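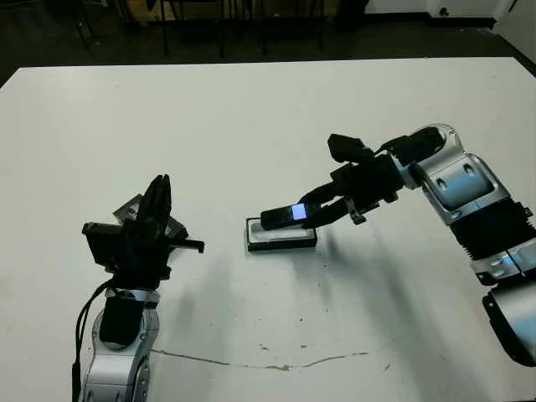 1. Black mobile phone, big white table.

Old Phones Month at Talow - the gallery

Throughout June we took in old mobile phones at the Talow workshop on Vaughan Street, wiped them, sorted them and passed on the ones that could still be used. This page goes with the gallery and gives a short note on each part of the work. Text by Ruby-Lee Bolger. Numbers match the labels on the wall in the front room.

By closing time on the last afternoon the count stood at nearly 3,000 phones. The year before it was 400, when we only had one collection box and it was behind the door.

1. The table
All the phones come across the white table at some stage. A dark handset shows up well on a white top, and so do loose screws and SIM cards. We bought it second-hand from an office clearance. It is wiped down at the end of each session with a damp cloth and nothing stronger, as spray leaves a film that ends up on the screens.

2. The collection boxes
We had 13 boxes out, most of them in libraries and shops and one at the Plesusach community hall. The hall box filled up fastest and had to be emptied every other morning. Please don't put loose batteries in any of them. There is a separate tub for those at the workshop counter.

3. First look
Each phone is checked for swelling, cracks and damp before it goes anywhere near a charger. A phone with a raised back or a screen lifting at one side is put straight in the sand bucket by the yard door. We had a fair number of these, mostly phones that had been left in a drawer for years.

4. Labels
A paper label goes on the back of every phone with the box number and the initials of whoever checked it. We tried coloured stickers at first but ran out of green and the system fell apart. Masking tape and a biro did the job for the rest of the month.

5. Charging shelf
Finding the right lead takes longer than the charging. Older phones have all sorts of round and flat sockets, and we keep the leads in bread bags with the make written on the outside. If you have a bag of old leads at home, we would like it, even if you don't know what they belong to.

6. SIM cards and memory cards
You would be surprised how many are left in. They come out before anything else is done. SIM cards are cut up. Memory cards go in an envelope with the label number on it and are kept for a month in case the owner gets in touch. Two people did, and one of them got back a full set of wedding photos.

7. Wiping
Phones that switch on are reset to factory settings, then switched on again to check. Some ask for the old owner's account at this point and we can't get past that. If you are handing in a phone, please sign out of your accounts first - it makes the difference between a phone someone can use and one that goes for parts.

8. Cleaning
A dry soft brush for the speaker holes and charging socket, a wooden cocktail stick for pocket fluff, then a cloth very slightly dampened. Cases come off and are washed separately in the sink. Sticky residue from old screen protectors is slow work and a good job for a rainy afternoon.

9. Testing calls
The back corridor has the best signal, so that is where the test calls are made. We try the microphone, the speaker, both cameras and each of the buttons. There is a tick sheet. A phone with one dead button can still be passed on if the sheet says so clearly.

10. Phones for parts
These go to Etano, who take out the screens and batteries and send the rest on for metals. They collect in the large grey crates. Each crate is heavier than it looks when full, so two people are needed on the stairs.

11. Ready to go
Each working phone leaves with a charger, a padded envelope and a half-page of instructions. Most went to people starting college courses or new jobs. The rest were shared between the advice centre and the Plesusach hall, where they are lent out for a few weeks at a time.

12. The shelf of favourites
A few phones were too old to be of use but we kept them for the display: flip phones, one with a slide-out keyboard, and one with an aerial you pull up. Children like the keys. Visitors are welcome to pick them up, as none of them have batteries in.

Seeing the display
The front room is open from 10am until 4pm while the workshop is open. There is a step at the street door, but the side entrance is level - ring the bell and someone will come round. Boxes are still out at the libraries if you have a phone to hand in. Chargers are welcome too, with or without the phone.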